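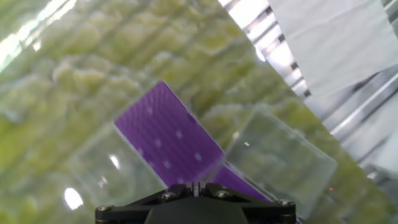 Purple on green: tip racks on the marbled tabletop.

Half-used tip boxes, and how I stopped hoarding them
Apr 10, 2020

I keep pipette tips for my soap and perfume hobby, and for way too long I had them stuffed in a drawer with the droppers, the funnels and a sticky bottle of Costia lavender oil. Every time I wanted a fresh tip I opened three boxes and got annoyed. So last November I gave the whole mess an afternoon, and these are the habits that stuck (mostly).

Open everything at once
Line the boxes up on a table and flip every lid before you start sorting. I like a glossy top for this job because a stray drip wipes right up, and the bright purple racks are easy to spot against all that green. Give the lids room to lie beside their racks – if they're stacked on top of each other you'll knock one off with your elbow. Ask me how I know!

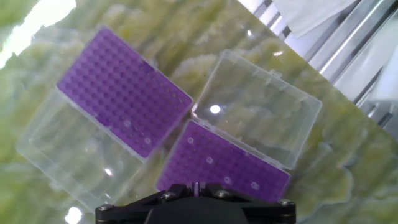

Combine, but only like with like
My racks have the usual ninety-six spots, and two half-full ones make a perfectly good full one. Check that the tips are the same size first. I once mixed in a few that were a hair too wide and spent the next week wondering why my Ellow pipette leaked. Wear clean gloves and lift the tips by the wide end.

Wash the lids on their own
Warm water, a drop of dish soap, a soft cloth. Skip the scrubby side of the sponge or you'll scratch the clear plastic and it will look cloudy forever. Let them dry standing up for 20 minutes or so on a clean towel, hinge side down, with nothing leaning on them.

Label the front, please
A strip of masking tape with the size and the date does it. I used to label the lids on top, and then I'd stack them and couldn't read a thing. Now they go in a shallow Plernik tray, 18 inches long, tape facing out.

Save the empties
An empty rack is great for holding toothpicks while the paint dries on tiny beads. I keep 3 for that and the rest go out with the recycling, if your town takes that kind of plastic – mine is picky, so I look at the number on the bottom first.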